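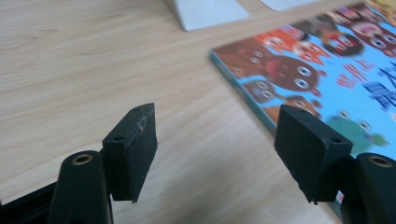 Week 3: Wood Movement, or Why Your Tabletop Has a Mind of Its Own

Reading time: 4 minutes

Welcome back, everyone. Last week ran long (my fault, I got going on hide glue) so these notes pick up where we stopped, with the question of what happens to a board after it leaves the mill. Please read them before you come to the bench session, and bring your offcuts from the Illberg order if you still have them.

Let's start with water. A living tree is full of it, and even a board that feels perfectly dry in your hand is holding some. Part of that water sits loose in the hollow of each cell, and we call it free water. The rest is held inside the cell walls themselves, and that is bound water. When a log dries, the free water goes first, and the wood gets lighter but hardly changes size at all. Only when the cell walls begin to give up their share does the shrinking start. The point where one stops and the other begins is called the fiber saturation point, and you'll hear me say it so often this term that you'll be muttering it in the shower.

After that, the board simply follows the air around it. Damp summer air, the board swells. Heated winter air, it shrinks. It will do this for as long as it exists, finish or no finish. A good coat of varnish slows things down a great deal, and I'm all for it, but it does not stop the exchange.

Direction matters

This is the part people find hardest, so take your time with it. Wood does not move evenly. Along the length of the grain it moves so little that we ignore it in furniture work. Across the grain it moves quite a lot, and the amount depends on how the board was cut from the log. Movement along the growth rings (tangential) is commonly close to double the movement at right angles to them (radial). A flatsawn board, with its big arches and loops on the face, is mostly moving tangentially across its width. A quartersawn board, with its straight, close lines, is mostly moving radially, and so it stays calmer.

To work out what to expect, multiply the width of the panel by the change in moisture content (in percentage points) and then by the coefficient for your species and cut. The coefficients are in the table at the back of your course packet. Suppose a glued-up top is 893 millimeters wide, the coefficient is 0.002, and the moisture content changes by 3 points between July and midwinter. You get 893 x 3 x 0.002, or a little over 5 millimeters. That's plenty to split a panel that has been screwed down tight along both edges!

What we do about it

Mostly, we let it happen. On the Brekke table, which you'll all build in the second half of the course, the top is held down with wooden buttons that ride in a groove on the inside of the apron. The buttons grip the top firmly against the base but can slide as it widens and narrows. Figure-eight fasteners and slotted screw holes do the same job, and I have no quarrel with either. Breadboard ends are lovely too, as long as you glue only the middle few inches and leave the outer pegs in elongated holes.

Let your lumber sit in the shop before you cut joinery. Stack it on stickers, with air on all sides, and weigh a board now and then, writing the weight on the end in pencil. When the weight settles, you can get to work.

For next time

Work the formula for your own panel at a change of 3 points, once as flatsawn and once as quartersawn, and hand in both answers with your arithmetic showing. Then look at the end grain of one offcut and sketch the rings. A rough sketch is fine, truly.

Related handouts

Week 1: Reading a Board
Week 2: Glues Old and New
Week 4: Mortise and Tenon, First Cuts
The Brekke Table: Cut List
Sharpening with the 1,000 Grit Stone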